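Beaded bracelets keep sliding when our club sorts a box of accessories
posted in Student Robotics Help by Petholm_club

We have a school project where two people use hand-held grippers to sort small accessories in a shallow box, and the demos go into training a small model. Going for 400 demos by May. Scrunchies are fine. Beads are hit or miss, and the watch comes out crooked.

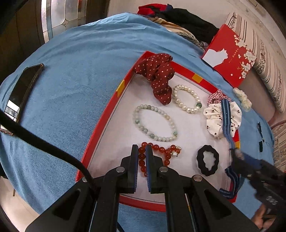
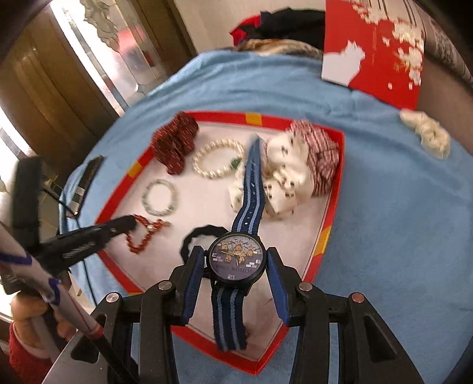
Our pads came with the kit and we would like to keep them. We record on Wednesday after school, six of us taking turns. The watch goes best with one pad on each side of the case and the strap left free, but newer members grab the strap. Should we change the pads or the way we teach it?

Akande
Teach it first. Pick one way to grab each item, write it on a card and make everybody follow it. We had more than 800 demos with mixed grips and had to drop half. For bracelets, go for one side of the loop and close slowly.

solska
new pads, ours wore smooth

Iveo
I'd keep the pads and wipe them before each session. Also tape the cloth down so the box can't creep. If the model still drops beads after that, record more bracelets and fewer scrunchies.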